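Speaker notes: Can a machine do the chores yet?
Onport, May 7, 2019

Slide 1. Title up while people sit down. Ask for hands: who has a dishwasher at home? Who has a machine that loads it? Let that sit a moment and move on.

Slide 2. Washing dishes was handed to a machine decades ago. Clearing the table, scraping the plates and fitting them in the rack still falls to a person. Shops are the same. At Bergeron the saw cuts to length without help, and then somebody stands at a tub and sorts the offcuts. The cutting is automated. The picking up mostly isn't.

Slide 3. Bin picking. Leave this one up for a while.
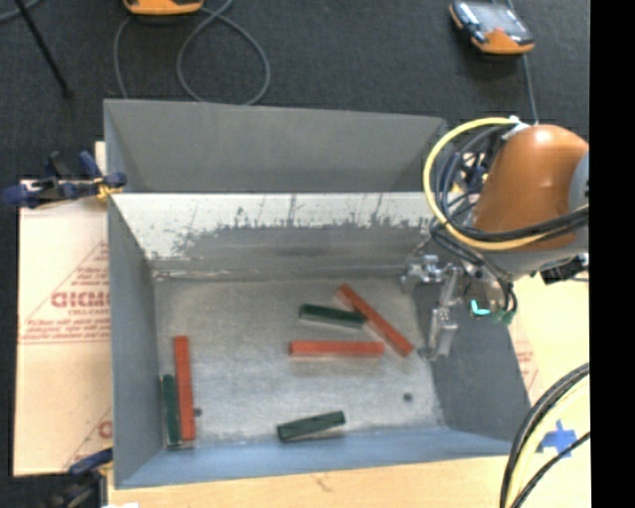
Notes by the lead technician, Plistwood workshop, Hellham

Ask the room which block they would take first. Most people go for the green one by itself near the front wall. Good choice, there is space around it. Then ask about the green one between the red block and the left wall. A person would tip it out with a fingertip and not think about it. A two-finger gripper needs room on both sides, and there isn't any. You either move the red one first or come down on the ends.

Point out the bin floor too. Scuffed metal, patches, dark spots. We know at a glance that a spot is not a part. Vision software has to be told, or has to learn it. Shiny metal makes it worse when the lights change.

Slide 4. Our numbers. We logged 849 picks in December, on plain blocks in an open bin. Parts lying clear were easy. Parts against a wall took up most of our time. Say plainly that this was our own log, kept by hand, and not a formal study. If someone asks for a success rate, tell them we changed the gripper fingers 2 times during the month, so one figure for the whole run would not mean much.

Slide 5. Back to the house. Laundry, dishes, toys on the floor. Every one of those is bin picking with softer or more breakable parts. A sock has no fixed shape. A wine glass is hard for a depth camera to see. Vacuuming works because the machine doesn't have to pick anything up.

Slide 6. What I would buy today for a shop: a fixed cell, one kind of part, some 100 pieces a shift, with a person nearby to clear the jams. What I would buy for a kitchen: a better dish rack. (Pause, they usually laugh.)

Slide 7. Questions. Keep 4 minutes. Someone will ask about jobs. Answer for our own shop only: the sorting tub still has a person at it. Someone will ask about price. Send them to the Plistwood handout by the door.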